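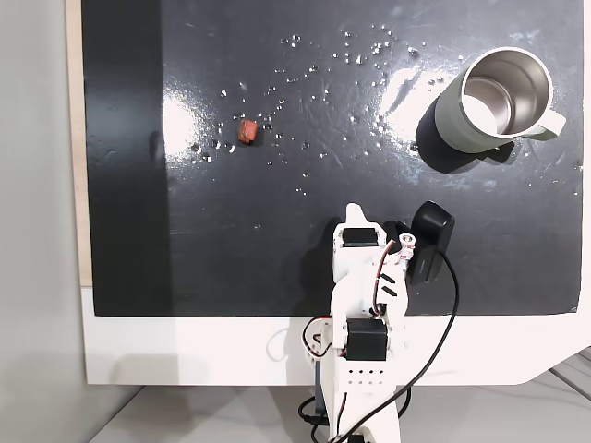

5.2 Clearing spilled liquid from the glossy top

The Dendura top panel is supplied in gloss black only. The finish does not absorb water, but it shows every bead, and anything that stands on it long enough to dry will leave a mark. A tipped travel mug, lying on its side with droplets scattered across the panel, is the ordinary case and is the one covered in this section. A hazy, streaked film shows most clearly where light reflects off the surface, so check the panel from a low angle before and after cleaning.

For sugared drinks, milk or oil, go to 5.3.

You will need:
– one small piece of sponge or soft foam, clean
– one dry lint-free cloth (Sarkunel part 313 or similar)
– plain water

Procedure

1. Set the mug upright or take it off the panel. Empty anything left inside it into a sink.

2. Blot the largest group of droplets first. Press the sponge straight down and lift. Do not drag it.

3. Work from the outer droplets in toward the center. Pick up isolated beads one at a time.

4. Wring out the sponge when it stops taking up water.

5. Dry the area where the mug was lying. Water collects under the body and handle.

6. Wipe the whole panel with the dry cloth in straight, overlapping passes, left to right.

7. Look across the surface toward the light. If a whitish film remains, dampen the cloth with plain water, wipe once, and dry again.

CAUTION: Do not let water run over the edge of the panel onto the base board. The joint between the two is not sealed. If water reaches it, hold the dry cloth against the joint for 5 minutes.

CAUTION: Keep spilled liquid away from cables and connectors on or near the board. Disconnect power before wiping close to them.

NOTE: Ammonia cleaners and paper towels will dull the gloss. Damage of this kind is outside the Arnberg surface warranty.

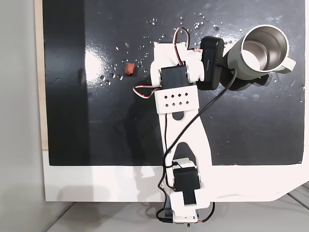
Fig. 5-2. Black panel on white base board, droplets on the upper part of the panel.

8. Wipe the white border of the base board last, with a clean part of the cloth – residue from the black panel shows up on it.

9. Leave the panel uncovered until fully dry. Replace the sponge if its edges have started to crumble.

Search the manual
Enter keyword or part no.

Comments (2)

deskside_k
Step 7 fixed the haze on mine. I had been using far too much water.

m.orrin
Does this apply to the Cheung matte panel too? Section 5.3 doesn't mention it.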